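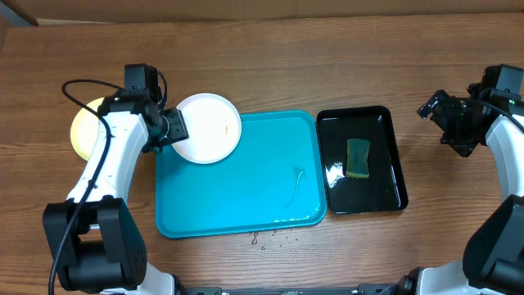
Progress report: Quintana Student Robotics, dishwashing project
Submitted to the Zunar Education Fund, 21/02/2023
Prepared by Reet Liepiņa, faculty advisor

Summary of the period

The club has eight active members this term, and all of them are working on the two-arm dishwashing task described in our proposal. The task is for the arms to pick up a dirty plate, hold it over a tray, wipe it with a sponge and set it down on the clean side of the table. The software runs each of these steps separately. We have not yet run the whole sequence from start to finish without a student stepping in.

Both arms were mounted and calibrated before the winter break. Iker Montes rewrote the startup routine in January so that the arms return to a known position after a stop. Before that change a stop in the middle of a session meant recalibrating, and we lost several afternoons that way.

Picking up plates

Most of the work this period went into the grasp. A plate lying flat gives the fingers very little to hold, and our first approach, closing from directly overhead, pushed the plate along the surface. Asabe Tijani changed the approach so that one finger goes outside the rim and the other comes down on the inside before they close.
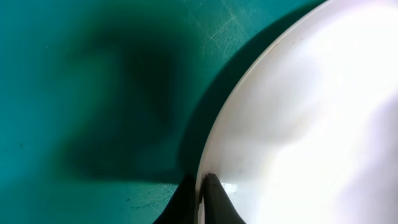
The change helped on plates with a raised lip. It still fails when the plate has been set down with its rim against another object, and the wrist cameras have trouble when strong light falls on a white plate. Asabe has moved the lamp twice and is now testing lower exposure settings. Our colored plates are easier for the software to find, so we practice new motions on those first and then move to the white ones.

Students collect practice runs by guiding the arms by hand. We had planned on 3,000 recorded runs for the year and have 3,117, including short ones where only the grasp was attempted. Xiaoqing Dong went through the recordings and removed those with a bad camera signal before training. She also wrote a two-page labeling guide that new members now read before their first session.

The sponge

Wiping is behind schedule. A sponge changes shape when it is squeezed and gets heavier as it takes up water, so a grip that works at the beginning of a session may not work at the end. The students tried a plain foam block first and went back to ordinary kitchen sponges with a scouring side, as the proposal called for. 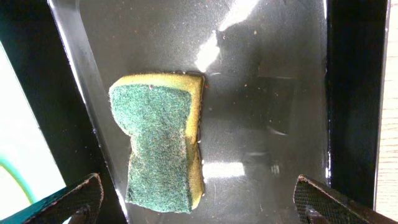

Does the water put the equipment at risk?

It is a risk we manage with small amounts of water and a fixed routine. Water goes into the trays before the arms are powered on, a student stands at the stop switch during every run, and the table is dried at the end of each session. We have had no electrical faults. One wrist camera cable was replaced because of wear at the connector.

Two-arm work

Aurelio Bustamante is responsible for coordination between the arms. The plan is for one arm to steady the plate while the other wipes. At present both arms can reach the same plate without colliding, provided they move at reduced speed. Raising the speed brings the grippers too close together, and the safety check stops the run.

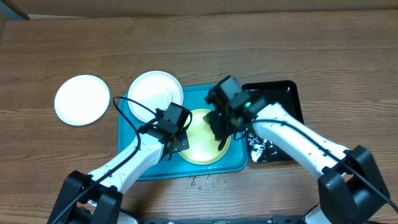 Aurelio's next step is to give each arm its own side of the plate and allow a handover only when the other arm has come to rest. He tested this in simulation and will move it to the table once the current set of recordings is finished.

Spending

Purchases so far are the replacement cable, finger pads, trays, plates and sponges. The finger pads came from Bandelari and took longer to arrive than quoted. We have $100 left in the consumables line and do not expect to go over. The travel line has not been touched.

Plans through March

We will finish the exposure tests, record more wiping runs with the sponge at different stages of wear, and attempt the full sequence on one plate. The club has also been invited to show the project at the Porkberg student showcase. We would like to use part of the travel line for transporting the arms and ask the Fund to confirm that this is allowed.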